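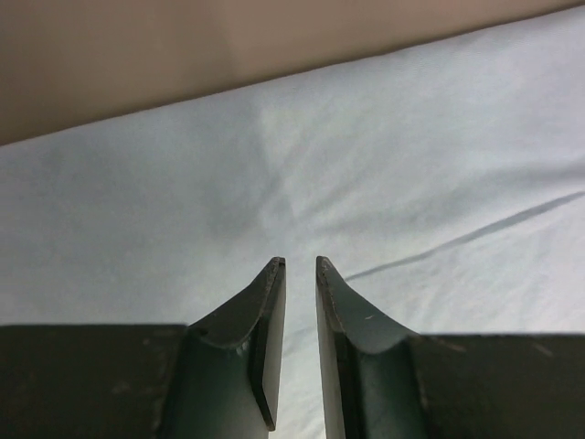 Green gripper fingers, pale sheet, tan wall behind.

Feb 26, 2023

Budget reading for Civivia, Bivport council, draft estimates for the coming year. Continued from the last entry, where I stopped at the heritage lines.

Started again from the top of the culture chapter because the totals I carried over didn't agree with the summary table. The mistake was mine. I had added the burial ground fencing to places of worship, and the council lists it under parks. Moved it back and the chapter total now matches the printed one to the last digit.

Places of worship, repairs. The finance member's speech says the council will "take over the upkeep" of the listed churches and the two prayer houses. The estimates say something weaker: a grant towards upkeep, paid on application, renewed each year. Sointu read the speech first and I read the tables first, and we came away with opposite ideas of what had been announced. I've put both wordings in the working file, speech on the left and table on the right. For the public page we should use the table wording and link to the speech.

The grant is capped at 3790 per building. No carry-over if it isn't spent. I looked for a rule on who decides when more buildings apply than the line can pay for and didn't find one. There is a mention of "the usual order" in the notes to the chapter. Asked Ilari, who covered the council before he joined us, and he thinks it means the order in which applications arrive, but he has never seen it written down. Leave it as unclear on the page until somebody at the council answers.

Zeltberg for comparison. Marek sent over his sheet from their last budget. Their line is named almost the same but includes heating, which ours does not, so the two can't go on one chart. I tried taking heating out using the appendix and got as far as the third page, where heating and lighting are one figure. Gave up on it. Told Marek, and he'll ask for the split.

Wording errors. Lleucu found one in our own draft that I had read past several times: "the amount aloud for repairs". Also "sight" for "site" in the heading of the cemetery table. Fixed both. After that I ran the old pages for the same pair and found another "sight" in the page on the Miettinen chapel, which has been up since last April. Corrected, with a note of the change at the foot of the page. I would like us to read headings separately from body text from now on — they are the part I skip.

Cemeteries. The speech gives a count of fenced cemeteries and the estimates give a different one, 20 lower. I don't think either is wrong. The speech seems to count the ones where work has been approved, and the table the ones where the final bill has been paid. Written to the council's finance office with both page numbers. Until they reply, neither count goes on the page.

Reaction so far. The opposition group has put out a short statement saying the money is a bid for votes before the ward elections. The majority says the line was in the plan already. Checked the plan: a line for religious buildings is there, without an amount, and prayer houses are not mentioned. So each side is partly right, and I've written it up as those facts with no verdict. Tiina wants the statement quoted in full. I'd cut it to the one sentence on the budget, the rest is about parking.

The import took roughly an hour again. The council's PDF has the tables as text this time, which is better than last year, but negative amounts come through with the minus sign on the line above. I corrected them by hand. Ilari will look at the script.

Still open:
Reply from the finance office on the cemetery counts.
Meaning of "the usual order".
Zeltberg heating split, with Marek.
Decide on the length of the quote — Tiina and me.
Minus signs.
Check whether the prayer houses own their buildings or rent them, as the application form asks for a title deed.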